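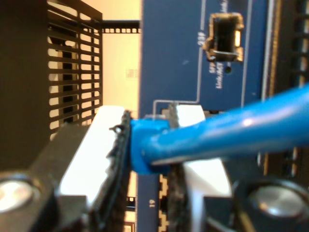 Blue patch lead at the switch panel, below the SFP cage.

Rack and patching gallery, Jelldale comms room
July. Posted by the Asadi network team

The rack at Jelldale holds the access switch for the Fleltari wing and the equipment mounted beneath it. These pictures and notes cover the copper patching on the switch and the general layout of the stack. They are meant for anyone who has to trace or replace a lead and has not worked on this rack before. The full port schedule is kept separately, under job sheet 2796.

Notes on the first picture. The lead has a moulded boot in the same blue as the jacket. Moulded boots protect the latch well but take up more width than bare plugs, so check the clearance on both sides before choosing a replacement. The white print on the panel runs vertically when the panel is turned on its side, and 23F is easy to misread at that angle. Read the number with the panel upright if there is any doubt. "SFP Link/ACT" is printed beneath the cage and refers to the fibre slot, so do not use it to judge the state of a copper link.

The edges of the SFP cage look slightly bent. Inspect the cage before fitting a module, and do not force one in. Any module that binds part way should come straight back out and be logged against the switch.

Seating a plug: hold it by the boot, keep it square to the port and push until the latch clicks. Pull back lightly on the boot afterwards. A plug that comes away under a light pull was never latched. To remove one, press the latch fully through the boot first. Leads at this site are labelled at both ends with Sudex wrap labels, 3 cm back from the boot, and the label number goes on the job sheet before the lead is dressed.

Layout of the stack. The NETGEAR switch is at the top, between black rails with square-hole mounting slots, and its ports are arranged in a left and a right block of two rows each. The other units sit below it.

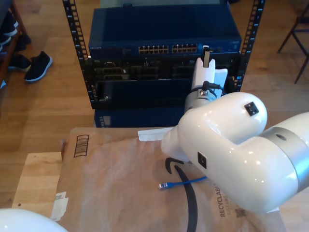 Square-hole rails need cage nuts, and those should be fitted from the inside with the ears gripping the left and right edges of the hole. Check that both nuts on a rail are at the same height as their partners opposite before lifting anything into place. A unit mounted one hole out on one side will still go in, but the strain shows up later as a twisted ear or a stripped nut.

Floor clearance in front of the rack is set at 980 mm on the room drawing. Deliveries should be opened and cleared before the next unit is worked on.

Spare leads are listed in the Jelldale stores book under item 596. Enter the length and colour when taking one. Damaged leads should be cut through before disposal so that they do not return to the spares drawer.

This site uses cookies to remember your display settings. Accept | Manage settings

Contact | © Asadi | Back to top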